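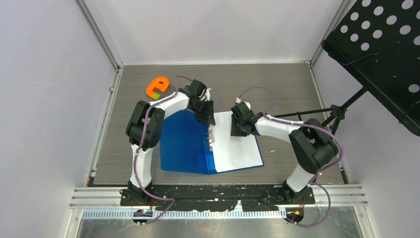 How many sheets will a clip folder hold before it stops gripping properly?

Our members settle on 34 sheets of ordinary printer paper for most folders with a metal clip. You can squeeze in more, but the stack starts to creep when you turn pages, and then the corners get scruffy. If you've got a thicker bundle, split it between two folders and enjoy having an excuse to choose two colours!

What is Grukside?

We're a paper and filing club. We meet to sort out household papers, swap folders and talk about stationery far longer than we mean to. Kwok-wai Ko started it with one shoebox of old bills, and the membership now stands at 48. New faces are very welcome, with or without a shoebox.

My paper keeps going in crooked. What am I doing wrong?

Probably letting go too soon. Tap the stack on the table on its long side, then on its short side, open the clip fully and push the sheets right up to the spine. Hold them flat with one hand while the other closes the clip. If it still comes out at a slant, take the whole lot out and start again (nudging it while it's clipped is how sheets get torn, as I know from my own tax papers).

Clip folder or ring binder?

Depends on the papers! I love a clip folder for anything that mustn't be punched: certificates, letters, music, children's drawings. Ring binders are better when you need to pull out a page from the middle every other day. Chrysanthi Stefanou keeps her recipes in rings and her choir parts under a clip, and I've happily copied her.

Can I get a folder out of the swap box before I join?

Of course, take one. The swap box had 546 items in it at the March count, and we'd love to see it go down. Blue is always plentiful, green goes quickly.

How do I clean a glossy cover?

A barely damp cloth with a drop of washing-up liquid, then a dry one. Take the papers out first. Old sticker glue comes off with a little cooking oil left on for ten minutes, though do wash it off well afterwards or everything you own will be slippery.

The clip has gone stiff. Is it finished?

Not necessarily. Open and close it a dozen times while it's empty, and brush any fluff out of the hinge. Jui-lin Yeh runs the mending table and has rescued some truly hopeless cases. Bring yours along.

Should the folder live flat or upright?

Flat for a thin stack, upright for a full one. A half-full folder stood on end lets the pages sag, and they'll have a curve in them by Christmas.

Do you sell labels?

We share them. A sheet is on every table, and Kuo-hua Kan has a drawer of spares. Pencil first, pen once you're sure of the category!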